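Ticket: Pepper slips when the wrist turns
Project: Betska (tabletop arm, home build)
Opened: Thursday
Status: Open, much happier than it was

I'm building Betska at home and testing every grasp in the simulator before I let the real arm near my kitchen. The current job is to pick a long red pepper off the table, swing clear, and put it down again. Blocks and mugs are easy now. Peppers are a whole different animal, and I'm having a great time with them!

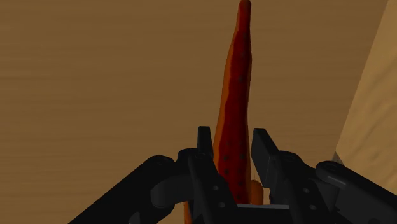
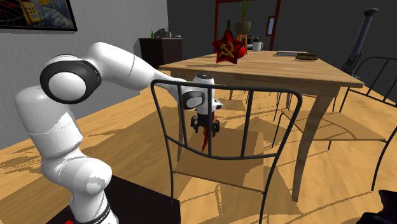 Pepper grasp in the dining room world: wrist view first, room view second.

Symptom
The pick looks good, then the pepper creeps through the fingers as soon as the wrist rotates. On a bad run it drops before the arm gets back over the table. Out of 30 runs last night, 7 ended with a pepper on the floor.

Tried so far
1. Raised finger friction. Small gain, then the pepper started to buzz between the pads. Put it back.
2. Slowed the wrist to half speed. Fewer drops, but painfully slow to watch.
3. Swapped the collision shape. The old one was a plain capsule, fatter than the visible pepper — so the fingers were stopping early against a surface you can't see. Built a new one from short convex pieces that follow the curve. Huge difference!
4. Checked the pepper's mass. I had typed it in grams where the file wants kilograms. Fixed, and yes, I laughed out loud.

Now
With 3 and 4 together I get 2 drops in 30, both on the fast swing past the chair back. Contact forces still spike there. I also want to know why the left pad takes load before the right one.

Next
- Log both finger joints through the swing
- Try a smaller physics step, only while something is held
- Move the grasp point closer to the thick part of the pepper
- Rerun with the chair pulled out of the world

If you've tuned a two-finger gripper on thin, curvy things, please post your contact settings below. I'll add mine once the log run is done.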